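Accueil | Simulation | Mains & préhenseurs | Licences | Support | Contact

Rautiainen Drutach, pack simulation bimanuelle

Mis à jour le 06/03/2024. Licence poste ou licence labo, voir grille tarifaire.

Le Drutach côté logiciel, donc. Deux bras, deux mains articulées à pouce opposable, une table, des objets simples. Pas de matériel dans la boîte, pas de boîte d'ailleurs : téléchargement seul, clé envoyée par mail sous 2 jours ouvrés.

Dans le pack :
- modèle complet bras + mains, collisions déjà réglées
- 12 tâches de table (saisie, dépose, tri, appui, passage d'une main à l'autre)
- 102 variantes de départ, positions et couleurs des objets
- module de téléopération Flurura, gants non fournis
- export des trajectoires, format ouvert

Ce qu'on aime bien. Les doigts. Contact stable sur les petits objets cylindriques, ça ne vibre pas, ça ne traverse pas. L'ancienne version perdait la prise dès qu'on accélérait le poignet, c'est corrigé. Les deux bras se pilotent séparément ou ensemble, un seul fichier de config.

Ce qui coince encore. Les objets très plats : la main pousse plus qu'elle ne ramasse. Réglage de friction à reprendre à la main, valeurs conseillées dans la doc (chapitre contacts). Rendu volontairement sobre, table grise, couleurs franches, ceux qui veulent des textures devront les ajoutés eux-mêmes. Pas d'objets souples avant juillet.

Config mini : carte graphique dédiée conseillée, tourne sans mais lentement. Linux d'abord, Windows suit avec un peu de retard.

Livré par Celden pour la France et la Belgique. Facture au nom du labo possible, bon de commande accepté, préciser le numero de licence si c'est un renouvellement.

Commentaires

pince_molle : installé hier, rien à dire sur les mains. Par contre le chapitre contacts est toujours en anglais ??

labo_b2 : Idem. Et l'export plante si le nom du dossier a un accent. Renommé, ça passe.

Celden support : bien noté pour l'accent, correctif dans la prochaine version. Traduction en cours.

k_robotique : licence labo valable sur 2 sites ou un seul ?

Articles liés

Flurura, module de téléopération seul
Drutach, pack objets ménagers
Rautiainen, extension capteurs tactiles
Renouvellement de licence labo
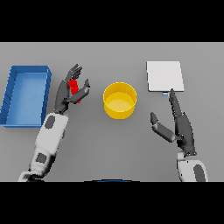
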